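Stop buying grippers on grip force

Most gripper comparisons start with a force figure, and I think that is the wrong place to start. At Astbridge we ran the Rereo parallel gripper against the Mujić soft one through August, 500 picks each, on fruit, baskets and toy blocks. Force decided very little. What cost us time was the width of the housing.

A wide gripper hides the target from its own wrist camera. The Mujić failed 18 times on that account, the Rereo 14. Both makers print the force on page one and leave out how much of the view the body takes up.
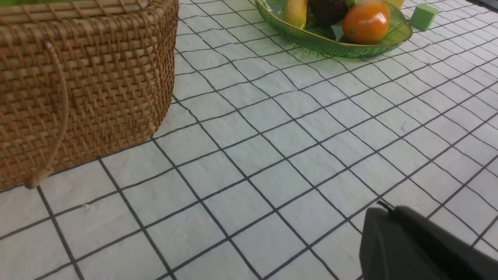 162 words

With the black housing down in the right-hand corner, the fruit bowl and the basket both stay in view, and there is plenty of checked cloth between them to plan a path across. I would pay more for that than for extra newtons. Makers should publish a wrist view with every data sheet, and buyers should ask for one.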